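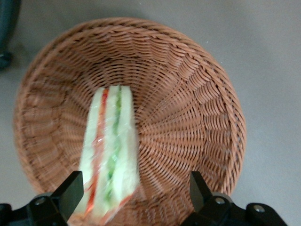 Admont round basket

Woven wicker, reddish brown, thick rolled rim
Product code: ADM 662
Sold singly or in sets of four

The Admont is a round basket. We say so early because the shop has had a lot of letters over the years asking whether it also comes in a square, and it doesn't. Square baskets are a different trade, with corners in it, and you will find ours on the Flevent page.

It is made for the counter, the sideboard and the middle of the table. Cafés buy it for wrapped sandwiches, bakers for rolls, and offices for the sort of fruit that gets admired all week and thrown out on Friday. At home it mostly ends up holding post, keys and one glove.

The weave

The strands start at the centre of the base in a tight starburst and work outwards in a spiral. Near the bottom the weaving is close. Further up the sloping wall it opens out into curved ridges that you can feel with a fingertip, and at the top it is finished with a thick rolled rim, braided in slanting bands. There are small gaps here and there in the border. That is wicker, and it does not count as a fault, though we get sent pictures of it every December.

Colour varies from one basket to the next, between tan and a fairly strong reddish brown. If you are buying several for one counter and want them to look like relations, write "matched" in the order notes and we will pick them from the same bundle. We can't match to a basket you bought three years ago and kept in a sunny window.

Size and weight

Width across the rim: 30 cm
Weight, empty: 400 g
Shape: round (see above)

How much it holds depends on what you are putting in it. Triangular packed sandwiches can be stood up on end, leaning on the wall and on each other, and they look well that way, with the filling showing. A single sandwich standing alone in an Admont has a certain dignity but will not sell the lunch. Laid flat they slide to the middle and make a heap, and customers then take from the bottom of the heap.

Rolls and small loaves go in loose. Line the basket first with a cloth or with greaseproof paper. Crumbs find their way into any weave and the Admont is no exception. Unwrapped food with any damp in it, cut tomato for instance, should be on a plate. The plate may then go in the basket if you feel strongly about it.

Looking after it

Brush out the crumbs with a dry pastry brush at the end of the day. Once in a while wipe it with a cloth wrung out in warm water and a little washing-up liquid, then leave it upside down somewhere airy until it is dry right through. Overnight is usually enough.

Do not put it in the dishwasher. The Admont goes in as a basket and comes out as a nest. Keep it off radiators and hotplates too, and don't leave it on a wet draining board.

A new basket may creak for the first few days and drop a few short ends of strand. Snip these with nail scissors – pulling them tends to bring a longer piece along for company.

Which one do I want?

The Admont has sloping sides and no handles. If you need to carry things about, the Indo has two handles and a flatter base, and sits better on a trolley. If you need to stack, get the Flevent, which is square, plain and very sensible. The Rajan is a deeper version of the Admont for bread sticks and umbrellas, preferably not both at once.

People who can't decide usually buy the Admont, find that it is too nice for the staff kitchen, and order a Flevent a month later.

Ordering

Single baskets are sent in a carton with paper packing. Sets come nested, with a sheet of card between each basket and the next, so please take them apart gently and straight upwards. Twisting them catches the rims.

For orders of 40 or more, ring the shop before you pay. We hold fair stocks but weaving is slow work, and a large order may go out in two parts. Cloth liners are sold separately, in white and in a brown that was meant to match and very nearly does.

Returns are accepted on unused baskets in the original carton. We can tell about the crumbs.

Page last checked Aug 5, 2024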